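Robotics | 2 min read

Loose cable clip halts gripper sessions at Clurkden

A cable clip smaller than a thumbnail stopped work at Clurkden's hand-held gripper lab for 15 hours this week - and the team has come out of it with a much better safety check!

The fault showed up during a tidying task, when the left gripper began reporting its jaws as closed while they were wide open. Danai Vlachopoulos, who was running the session, hit the stop and pulled the power to both units. A clip inside the handle had worked free, letting the cable rub until the signal dropped out.

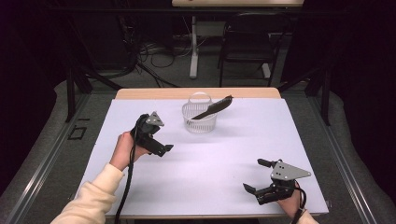 No one was hurt, and the motors never got warm enough to worry anyone. But 30 recordings had already been saved with the wrong jaw position, and they have all been thrown out of a set of 3353.

What happened next is the really good bit. Nhi Khúc wrote a start-up test overnight that opens and shuts the jaws and compares the readings before anyone can press record. It caught a second worn cable on its very first morning - brilliant work.

"I'd much rather lose a day than train on rubbish," said Annelies Hubmann, who heads the lab. New clips are being fitted to every unit, and the test will be shared with partner lab Menon in September.

Filed under: Faults & Fixes

Recent items
Carell recalls 250 battery packs
Warehouse arm stuck in a loop at Văn
Định Khổng on safer stop buttons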